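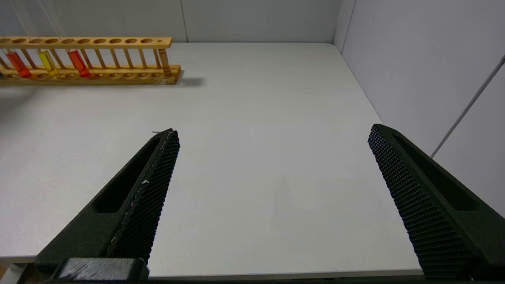
Figure 4. Wrist camera view with gripper open and tube rack at left.

4. Open-day demonstration: test tube handling

This section covers station set-up at the Trimska site before visitors are admitted. Complete Section 3 (homing and stop test) first.

4.1 Preparing the table

1. Wipe the tabletop with a lint-free cloth.
2. Place the wooden rack at the left side of the table. The long side must be parallel to the back wall.
3. Load the tubes with colored liquid. Seat each rounded bottom in its recess in the base board. A slight lean is acceptable.
4. Do not use the small hole at the right end of the rack.
5. Keep the area between the fingers and the back wall clear.

4.2 Checking the gripper

1. Open the gripper fully from the pendant.
2. Compare the wrist camera view with Figure 4. The textured pads of both fingers must be visible.
3. Inspect the pads for fibers and specks. Clean with a dry brush.
4. Set arm speed to 40 mm/s and save the profile as LIM-OPEN.

Note: Scuffs on the mounting block do not affect operation. Report pad damage to Ilango Sundaram.

CAUTION: Glass tubes can break if the fingers close off center. Wear eye protection when loading the rack.

4.3 Running the demonstration

1. Admit no more than 5 visitors to the station at a time.
2. Confirm that the operator can reach the stop button.
3. Start the pick cycle. Allow 320 seconds per group, including questions.
4. After the last cycle, open the gripper and return the arm to home.

If a tube is dropped, press stop and follow Section 6.2. Wafula Rotich or A-yeong Baek must clear the station before restart.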